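Beler hand tracking and segment tool: FAQ
5 min read

Questions we keep getting about Beler, collected in one place. Written quickly between releases, so shout if something is out of date.

What does Beler do?

Takes head-view footage of hands doing ordinary jobs and gives you back tracks. Hands, objects, contact on or off, rough segment boundaries. That's it. The planner (Skomton) is a seperate package and reads what Beler writes. You can run one without the other.

Which version should I be on?

The May one. Older ones still load but the contact labels were computed differently, so don't mix the outputs in one training run. If you have old tracks, rerun them. Takes a while, sorry.

Do I need a GPU?

For tracking, yes. For viewing and fixing labels, no, a laptop is fine. We check tracks on a very tired laptop.

How long can a clip be?

Up to 220 seconds. Longer than that and it gets split for you, with 2 seconds of overlap so a grasp doesn't fall down the gap. Turn the split off in the config if you want, but memory use climbs fast.

Why is the bag set in its own folder?

Thin plastic breaks things that work fine on boxes. The Bivden set has 1,757 clips in it now and the bag ones are by far the worst for scores. No fixed shape, shiny creases, and the colour is no help once there's more than one black thing in view. Keep it apart for testing or it drags your average about and you can't tell why.

What should the tracker give me on a bag clip?

Two hand tracks, one bag track, one basket track, contact on for both hands. If the bag goes to two tracks in the middle, that's the known split bug, see further down. Both of these should come back with both hands in contact with a black bag:
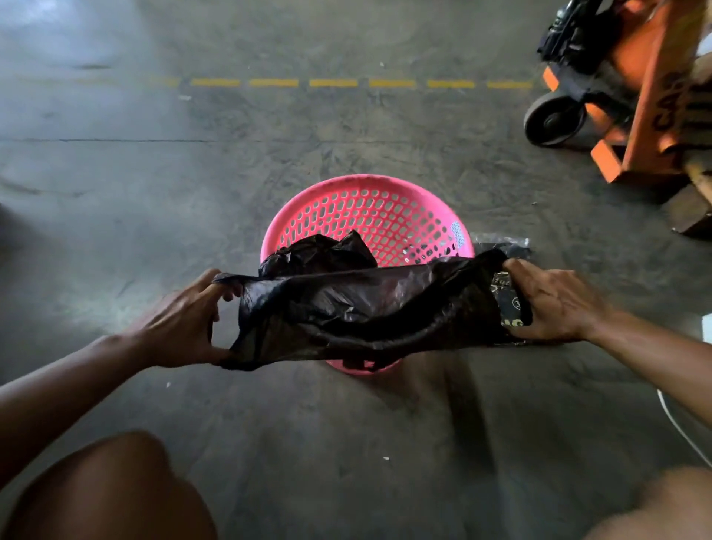
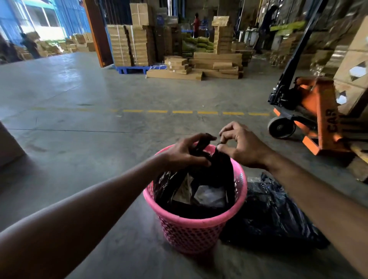
Why does the mask leak from one bag to another?

Black on black. If a second bit of plastic is in the basket or on the floor close by, the mask will creep across to it. Things to try, in this order:
- raise the edge weight a bit
- seed from the fingers, not from the middle of the bag
- give up and draw the mask by hand on one frame, then propagate

Third one is what we mostly do. Not proud of it.

The basket has holes. Does that matter?

For the mask, no. Fill is on by default, so floor showing through the sides counts as basket. For depth, yes, you get a mess of near and far values in the same patch. Switch on the median option for anything with a perforated or lattice side.

My bag track splits in two when it's stretched. Why?

Known bug. Stretched between the hands the middle sags, creases catch the light and the tracker decides the two ends are two things. Merge by hand for now. A proper fix is on a branch but it made rigid objects worse, so not merged.

Can it tell bag lining a basket from bag held over a basket?

Sort of. There's a relation field: inside, above, touching, unknown. Inside and above get muddled when you're looking steeply down, which with head cameras is most of the time. Treat anything under the confidence cut-off as unknown. Please don't feed it stright to the planner.

What about people in the background?

Ignored for hand tracks. Only the wearer's hands get an id. Background people go in a separate layer and you can drop that layer on export. Check your own rules about sharing footage, we can't do that for you.

Does it read text on packets and machines?

No. There's a text box layer that says "text here" and nothing more. Half-seen letters on a fold of plastic gave us rubbish every time so we stopped trying.

What frame rate does Skomton expect?

16 a second. Beler resamples on export if you pass the planner flag. Forget the flag and Skomton will still run, just with timings that are wrong, and no warning. Warning is on the list.

Can I use my own labels?

Yes. Same folder layout, same names, one file per clip. Run the checker first. It catches most things except left and right hands swapped, which you'll need to look at yourself.

What is Fülöp?

The label viewer. Ships in the same repo. If the name shows up garbled in your terminal that's your encoding, use the ascii alias (fulop).

Where do I report a bug?

The tracker in the repo. Clip name, config, version. A cut-down clip helps a lot more than a long desciption.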